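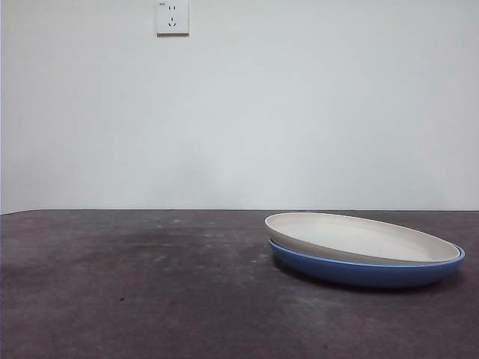

Rathjen Table Surface Guide -- Issue 6, p. 18

4. Getting the table ready

Read all of section 4 before you start. Quick job, but do it in order.

4.1 Clear everything off the top. Phones too.

4.2 Look at the surface in a low light, from the side. Dust and pale specks show up badly on the dark finish. Normal. Not a fault, don't send it back.

4.3 Dry brush first, back edge to front. Along the wall side use the narrow brush, crumbs and grit sit in the join.

4.4 Damp cloth, wrung out hard. Smears usually need a second go. Let it dry, roughly 2 minutes.

CAUTION: no spray near a wall socket. Spray onto the cloth, well away from the table, then wipe.

NOTE: Plollum cleaner (order code 706) is fine on the dark top. Anything with bleach is not -- leaves cloudy patches and they dont come out.

5. Setting out the bowls

5.1 Wash and dry new bowls before first use. Check the rim with a fingertip, all the way round. Chips go back to Tristora with the slip.

5.2 Big bowl down first. Lower it flat, don't slide it. A gritty foot ring will mark the table and the table will mark the foot ring.
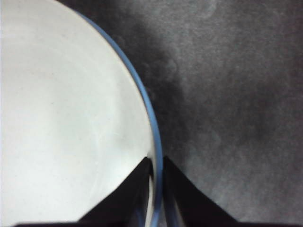
5.3 Keep it a hand's width in from any edge, more if there are children about. Food goes in after the bowl is where you want it, never before.

5.4 To move a full bowl: both hands, under the curve. Not by the rim.

CAUTION: coloured rims are hand wash only unless the base says otherwise. Soft sponge. Scourers take the colour off in no time.

NOTE: faint streaks inside a white bowl are mostly water marks. Warm water, drop of vinegar, rinse. If the mark is still there its probably in the glaze -- harmless, carry on using it.

5.5 Stack only when completly dry, with a sheet of kitchen paper between each.

Spare brushes and cloths: ask Chaminda Navaratnam at the Zevness counter, mornings only. Section 6 (storage) is being redone, new pages in August.

2 comments | 18 shares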